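Hakalthorpe Workshop Gallery: Small Storage
Page maintained by Ritu Uniyal. Updated Tuesday, May 18, 2021.

Cases and boxes in use at the benches. Entries are listed by shelf number, and the location given is the normal one — items out on loan keep their number.

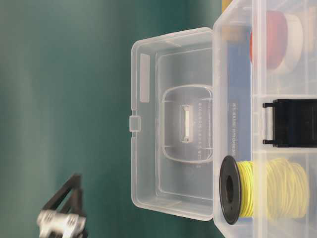
Shelf 440. Clear plastic compartment case, hinged lid open. Red roll and white tape roll side by side in the upper compartment.

The lid has a raised rim and a small latch tab at its outer edge. The recessed label panel is blank; shelf numbers go there in permanent marker, figures only. A blue card stands upright along the inside of the box body.

Rolls are stored on edge, one width per compartment. Part-used rolls go back in the same case — new stock is kept in Skiltgate, bay 100. Corrections to Babita Dhillon by the end of June.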